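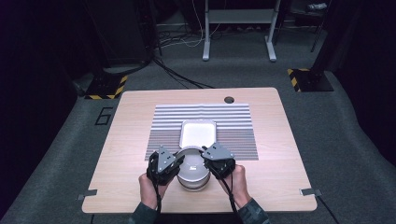 The striped mat, the white tray and the cup, on the small table.

Feb 11, 2022 – 3 min read

I have been trying to get the small table by the window set up as a coffee spot since August. It took a lot longer than it should have, mostly on account of the mat.

The table is the light wood one with rounded corners. It marks easily, and I already put one ring on it with a hot mug the first week. So I wanted something that covers the middle without hiding the whole top. Olaia Casado had a gray and white striped mat she wasn't using and let me have it. I like that the stripes get closer together toward one end. I keep that end toward me.

The tray is white, shallow, with a raised rim. I tried a bigger one first and there was no room left for a notebook. This one holds a spoon, a sugar packet and a cookie or two, and that is enough for me. It also catches drips.

The cup is the part I went back and forth on. It's a straight cylinder with a silvery side and a wide top. Coffee cools faster in it than in my old mug – I drink it faster now, so fine. Sewwandi thinks it looks like a pencil holder. She may be right, but it rinses out easily and I can get a sponge all the way to the bottom.

Total spent was 22 dollars, all of it on the tray and the cup.

Next is the hole near the back of the table. I want to run a lamp cord down through it, but the plug on my lamp is too wide. If anyone knows a decent lamp with a small plug, leave a comment.

42 shares
4 comments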